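Posted in: Work With Us / Odby site
July 2020
By the Odby table lead

We're looking for people to come and join my table at Fernamlow's Odby site, and I've been asked to write the advert myself, so you're getting it from someone who does the job.

I used to pack orders by hand, 208 boxes on a good shift, and went home with wrists like old rope. When the packing line was automated in May I thought that was me done. Instead I was offered a place on what we call the Nona project, where we use hand-held grippers to do ordinary table jobs over and over, so the robots can learn from how a person does them. You hold a gripper, you pick things up, you put them down, you move them along. I've picked up more vases of flowers this summer than most florists!

I'll be fair about what has changed. There's less walking and no heavy lifting, and the targets are gone. It's slower, fussier work and you do have to concentrate – my first week I was more tired than I ever was packing. Some of the old team miss the noise and the banter of the line. I do too, a bit, though we talk plenty between runs.

What you'd need: steady hands, patience, and no objection to being told your last go was too fast. You don't need any computer background (I haven't got one). Left-handers very welcome, we're short of you. If you've worked in a kitchen, a shop, a care home or a warehouse, you'll already know half of it.

Shifts are four hours with two proper breaks. Training is paid and lasts 306 minutes, spread over your first two days – don't ask me who came up with that number. Dehghan, the agency, handles the contracts and pay, and they'll go through the rates with you before you come in.

To apply, ring the Odby front desk on extension 176 and ask for a table trial, or drop a note in at reception with your name and the hours you can do. No CV needed. You'll get an hour with a gripper in your hand and a chance to ask us anything you like.

Last updated: July intake still open

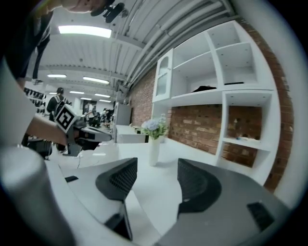 Grippers in use at one of the long tables, flowers and all.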